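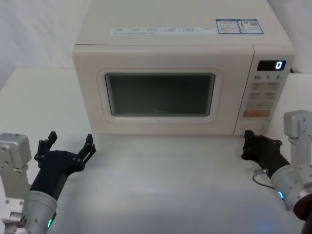
Software books, May round-up

Quick one from me, deadline was yesterday. Two titles on the desk this month, both about audio cleanup for people who cut their own video.

First up is the Pravico manual. 76 short lessons, most of them a page or so. Hum, hiss, room echo, that kind of thing. Practice files download fine, though the folder names dont match the chapter numbers until lesson 9. Annoying. Still, the noise print lesson fixed an interview I'd given up on -- worth the price by itself.

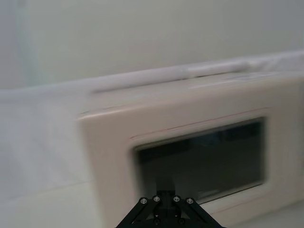 Halima Lukumay
Reviews editor

Second is the Kamer guide to mixing dialog. Slower going. Lots of theory up front, good diagrams, and then a really excellent run on matching two mics in the same room. Skip the plug-in chapter, it's already out of date. Index is thin. I kept losing the page on crossfades and ended up with sticky notes all over it.

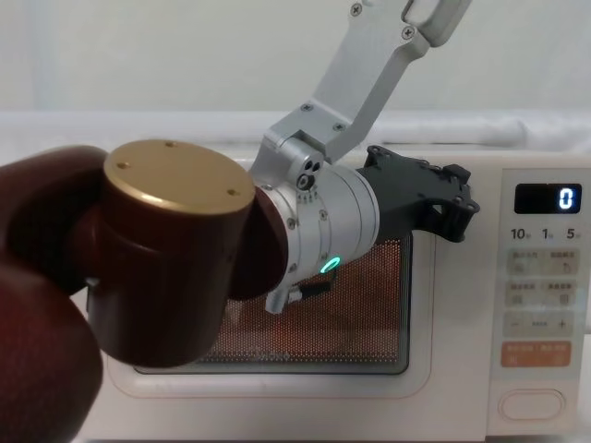 Levels are where beginners get stuck, and the Kamer book handles them better than most. Set your dialog first, bring the music in under it, then leave the faders alone for ten minutes. The author likes plain labels on every track, and so do I. Something like "white microwave, door" tells you what the sound is six months later; "FX 2" tells you nothing. Same goes for music stems and room tone.

Next time: Jeanine Koster on the Muda captioning workbook, plus teh reader tips I didnt have room for. Send more -- short ones please.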